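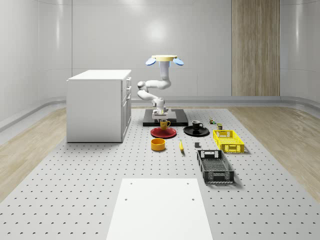

Arm raised, plate and mug out front

From: Coralie Goodwin
To: Substance Use Research discussion list
Date: 6 October 2020
Subject: Re: Kratom and the taper completion numbers

Kylie Donnelly wrote:

> Has everyone seen the kratom paper from the Darnatora clinics? They
> went through the charts of 454 people admitted for opioid withdrawal
> and the ones who said they had used kratom in the month before
> admission finished the taper more often than the ones who hadn't. The
> gap is large enough that our medical director wants to stop telling
> patients to quit it before intake. I'd like to bring this to our
> April planning meeting as a change to the intake sheet. Does anyone
> see a reason we shouldn't?
>
> Kylie

Kylie,

I see several. I read it twice, the second time with the supplement open, and I would leave the intake sheet alone for now.

Start with how they decided who was a kratom user. The clinics asked at intake, on paper, along with everything else they ask at intake. A person in withdrawal who is handed four pages of questions will skip half of them. The authors counted a blank as a no. So the "non-user" group is really people who said no plus people who were too sick to fill in the form, and the second bunch are exactly the ones I would expect to walk out on day two. The supplement says blanks were "uncommon" and gives no number. I'd want the number.

Then the dose. There isn't one. Somebody who drank a cup of tea once at a friend's house sits in the same column as somebody taking capsules every four hours for a year. If the effect is real I would expect more of it in the heavy users, or at least a different shape, and the paper can't show either. They mention that 7 patients brought the product in with them and that it was weighed. Seven people is a story, and it shouldn't have gone in the abstract.

Third, who gets to try kratom before they come in? People with some money, a phone that works and a few weeks of trying to cut down by themselves. Those people finish tapers at a better rate anyway. The model adjusts for age, sex and insurance. Housing isn't in it, and neither are prior admissions. We have both in our own charts and we know from our own discharges how much prior admissions matter.

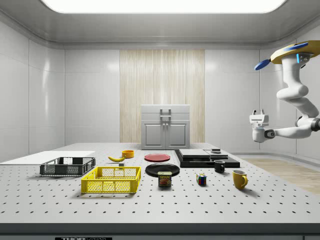 What the older data say

The cohort people keep setting next to this one is Subramaniam, which had 2,000 records and found no difference in completion either way. I don't love that study. It used billing codes, and kratom has no billing code, so they were searching free text notes for a word that half the staff spelled wrong. But it is at least bigger, and it asked about housing. The Darnatora paper cites it in one line and says the populations "differ." Well, how? Both are publicly funded inpatient units taking the same kind of referral.

There is also the Vestitz follow-up, which people bring up as support. Of the 667 they enrolled, the kratom question was only added to the interview partway through, and the write-up is vague on how many were ever asked. I wrote to the address on the paper in the spring and haven't heard back. 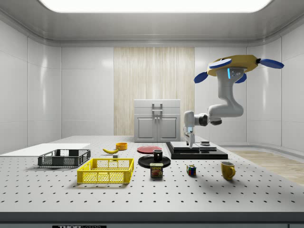
None of this says kratom hurts anyone's chances. My worry is with the clinic side. If we quit asking patients to stop before intake, we will be starting buprenorphine in people with an unknown amount of something active at the same receptor, bought at a gas station, with no test for it on our standard panel. I would want a pharmacist to look at that before a planning group does. Vosura told us last year they could add mitragynine to the urine screen – has anyone priced that? I asked and was told to ask again after the contract renewal.

If your director wants to do something, change the question first. Ask what product, how much, how often and when last. Have a nurse ask it on the second day when people can think, and mark a blank as a blank. A few months of that from your unit and ours would tell me more than this paper does.

I may be wrong about the blanks. If anyone on the list has the full data dictionary, please send it along, the link in the supplement goes to a login page.

Coralie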